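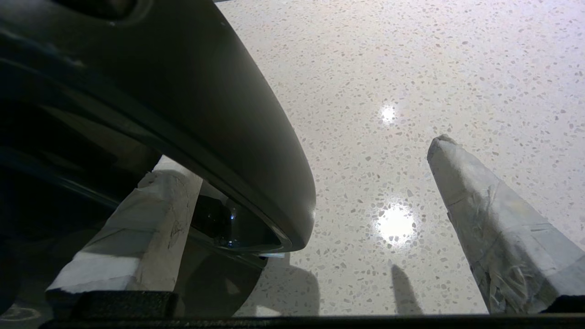 A dark, curved shell on a speckled floor.

How Does a Painting Go on a Trip?

When you visit a museum, some of the paintings on the walls do not live there. They are visitors, just like you. They came from another museum and they will go home again when the show is over. When one museum lets another museum use a painting for a while, it is called a loan.

A loan is a little like borrowing a book from the library. You ask for it, you promise to take care of it, and you give it back on a certain day. But a painting can be very old, and there is only one of it. If you lose a library book, the library can usually buy another copy. A museum can't do that. So a painting's trip takes a lot more planning.

Asking first

The trip starts with a letter. The person who plans a show is called a curator. Our curator, Mbali Naidoo, makes a list of the paintings she would like to have. Some of them are already in our own building. The others belong to museums in other cities, and to people who keep paintings at home.

She writes to each owner and explains what the show is about and how long it will last. She also says where the painting would hang. Most museums want to get this letter at least a year before the show opens. Sometimes the owner says yes. Sometimes the owner says no. The painting might be too fragile to move, or it might already be promised to a different show.

The owner also asks for a building report. Ours is 89 pages long. It tells the owner how we lock the doors, how warm the rooms are, what kind of lights we use, and how wide the elevator is. The elevator matters more than you might think. A painting in its crate can be much bigger than the painting by itself, and it still has to get upstairs.

The checkup

Before a painting leaves home, it gets a checkup. The person who does this is called a conservator. A conservator is a bit like a doctor for art. She looks at the front, the back, and all four edges of the painting. She uses a bright flashlight and holds it low to one side, so that small bumps and cracks make shadows and are easier to see.

She writes down everything she finds. This is called a condition report. A condition report might say "small scratch, lower left" or "old repair in the sky." She takes photographs too, and marks the places on them.

The painting gets another checkup when it arrives at our museum. We put the two reports side by side. It gets one more when the show is over, before it is packed, and one last checkup when it is back home. If something has changed, the reports help people find out when it happened.
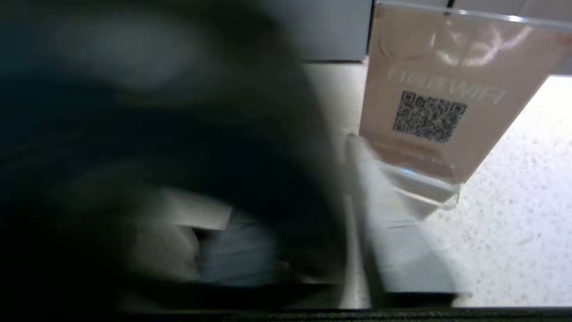 Learning and Families Department, Saketti Museum

Building the crate

A painting does not travel in a cardboard box. It travels in a wooden crate that is made just for it. The crate builder measures the painting in its frame and then adds room on every side for foam.

There are usually two kinds of foam. The soft kind goes close to the painting and holds it still. The firmer kind goes near the outside and takes the bumps. If the truck goes over a hole in the road, the foam squeezes a little and the painting moves very little.

The outside of the crate is painted, often in a bright color. Each museum tends to stick to its own color, so workers can tell from across a loading dock whose crate it is. The lid is held on with bolts. Nails would have to be hammered in, and hammering shakes the crate. There are arrows to show which way is up, and a picture of a wine glass, which means "this can break" in any language.

The crate also has a number. It does not have the name of the painting on it. A crate that said "Very Famous Painting" would tell everybody what was inside.

A rest before opening

When the crate gets to the new museum, everyone wants to see the painting. But the crate stays shut for a whole day, and sometimes longer.

Think about what happens when you come inside on a cold day wearing glasses. They fog up. The air in the room is warm and has water in it, and the water lands on the cold glass. Paintings don't like this either. Wood and canvas swell a little in damp air and shrink a little in dry air. If that happens too fast, the paint can crack. So the crate sits in the new building until the air inside it has slowly become the same as the air in the room.

The person who rides along

Many paintings travel with a person called a courier. The courier works for the museum that owns the painting. Couriers watch the crate being loaded onto the truck. If there is a plane, they wait at the airport until the crate is on board, and then they get on too. They are there again when it comes off.

Johannes Zwane has been a courier for seven years. We asked him some things that children who visit us often want to know.

Does the painting get its own seat on the plane?
No. The crate goes in the cargo part of the plane, strapped down so it can't slide. It usually stands up on its edge, the way a painting hangs on a wall.

What is the longest trip you have done?
One of mine was 2,381 miles, all by truck. There were two drivers who took turns, so the truck was never left alone. It took several days. I ate a lot of sandwiches.

Do you get to look around the city when you arrive?
Sometimes, for an afternoon. First I have to stay until the painting has been unpacked, checked, and hung up. I sign the report and then I can go.

What do you bring with you?
A flashlight, gloves, a warm jacket, a pencil, and all the papers. Airport cargo buildings are cold at night. I bring a pencil because ink can't be used near the paintings.

Are you ever scared something will happen?
I get a bit nervous when the forklift picks up the crate. The drivers are very good at it, but I watch the whole way.

Papers, papers, papers

Somebody has to keep track of all this. At our museum it is Gunnel Rønning. Her job is called registrar. She knows where every object is, even the ones in storage. Every object has a number, and the number stays with it for good. If you ask her about number 3763, she can tell you which room it is in, which shelf it is on, and who moved it last.

When a painting crosses from one country into another, the registrar also fills in customs forms. These say what is in the crate, where it came from, and when it is going back. Customs officers are allowed to open crates. Nobody at a museum wants a crate opened at an airport, so the registrar calls ahead and asks if the officers can come and look at the museum instead, where it is clean and there is plenty of space.

Then there is insurance. Insurance is a promise to pay money if something is damaged or lost. Money can't bring back a painting, but it can pay for repairs. For loans the insurance is often called "nail to nail." It starts when the painting comes off its nail at home and stops when it is back on the same nail.

Hanging it up

People who move and hang art are called art handlers. They wear gloves, and they take off watches, rings, and belts with big buckles so nothing can scratch the frame. Two people carry even a small painting if it is on loan. Before they lift it they decide where they are going to put it down. One of them says every step out loud.

Paintings are usually hung so that the middle is at the height of a grown-up's eyes. For children that can be a bit high. In our family rooms we hang them lower.

Once the painting is on the wall, someone measures the light with a small meter. Strong light makes colors fade. That is why rooms with drawings and very old paper are often dim. Your eyes get used to it after a few minutes, so wait before you decide you can't see anything.

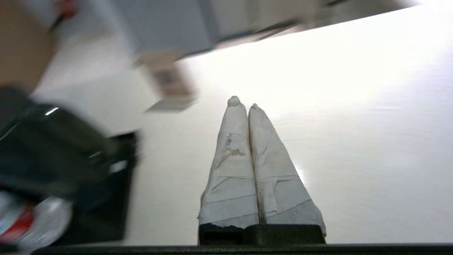 Going home

A show often lasts three or four months. A loan might come to us in December and leave in March. Then everything happens again, backward. The painting comes down, it is checked, and it goes back into the same crate. The crate has been waiting all that time in a storage room, where the air is kept the same as in the galleries. If the crate had been in a cold garage, the foam would be cold too, and a bit damp.

After a painting has traveled, its owner may decide that it needs to stay home for a few years. You could say it is resting. Conservators can look it over, and visitors who come to see it at home will find it in its usual place.

How to spot a visitor

You can find the loans in a museum by reading the labels. A label tells you who made the painting, when, and what it is made of. Near the bottom there is often a line that starts with "Lent by" or "On loan from." The name after that is the owner. Sometimes it only says "Private collection," and that means the owner does not want to give a name.

If there is an empty place on a wall with a little card in it, read the card. It may tell you that the painting is away on a loan of its own, and where it has gone.

Words to know

Conservator - a person who checks and repairs art.
Courier - a person who travels with a work of art.
Crate - a strong box made for one object, or sometimes a few.
Curator - a person who chooses what goes into a show.
Loan - something that is borrowed and given back.
Registrar - a person who keeps track of where everything is.

Written by Mpho Pillay for readers ages 8 to 11. Last updated 12/15/18.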